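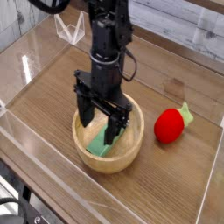

Ausprobiert: das Tischset Nakpan von Privex

Seit dem Sommer werde ich gefragt, ob sich Nakpan für kleine Werkstätten lohnt, und im Juli hatte ich noch keine Antwort. Jetzt habe ich eine, zumindest eine vorläufige. Privex hat uns das Set für 14 Tage überlassen, und ich habe in der Zeit mehr Abende in Valtville verbracht als zu Hause - meine Familie lässt grüßen.

Was bekommt man? Einen schwarzen Arm mit Parallelgreifer, die Software und ein Handbuch, das leider an den spannenden Stellen sehr knapp wird. Aufgebaut haben wir zu zweit, Mostafa Erraji und ich, und das ging flotter als gedacht. Nur die Kabelführung hat uns genervt! Die Schlaufe seitlich am Arm steht ziemlich weit ab, und ich habe anfangs ständig hingeschaut, ob sie irgendwo hängen bleibt.

Als Aufgabe haben wir uns das Greifen aus einer runden Holzschale vorgenommen, mit einem mintgrünen Block darin. Klingt harmlos, aber der Rand ist dick, der Block liegt gern schräg, und die beiden Finger müssen innen an der Wand vorbei. Die Plüscherdbeere daneben gehört auch zu unserem Testmaterial, die kommt bei weichen, runden Sachen dran.

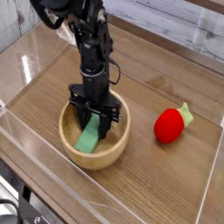
Bedienung und Software

Hier hat mich das Set richtig überrascht. Man fährt Positionen von Hand an, speichert sie und kann sie hinterher einzeln verschieben, ohne den ganzen Ablauf neu aufzunehmen (beim Zovstead, den wir davor hatten, fing man jedes Mal von vorne an, grr). Usa Bunnag hat sich ohne Einweisung drangesetzt und nach einer Kaffeelänge ihren ersten eigenen Ablauf gehabt. Weniger schön: Die Greifkraft lässt sich nur in groben Stufen einstellen, und die Meldungen gibt es bisher nur auf Englisch.

Am meisten Zeit ging für die Anfahrt in die Schale drauf. Kommt der Greifer zu steil, setzt ein Finger auf dem Block auf, kommt er zu flach, ist der Rand im Weg.

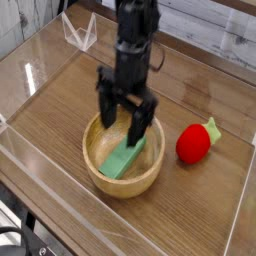 Wir haben den Zielpunkt dann in ganz kleinen Schritten verschoben und den Öffnungswinkel gleich mit angepasst, und diese Feinarbeit macht mit der Vorschau am Bildschirm sogar Spaß.

Zum Preis: Privex ruft 3.304 Euro auf, Versand extra, mit zwei Jahren Garantie. Für eine Schule oder einen Verein ist das viel Geld. Wer regelmäßig Greifaufgaben ausprobiert, bekommt dafür ein Set, mit dem man schnell ins Arbeiten kommt, und ich würde es mir wieder hinstellen. Fragen zu Bestellung und Leihgerät bitte an Rungnapa Wongsuwan, sie sammelt bis zur nächsten Ausgabe.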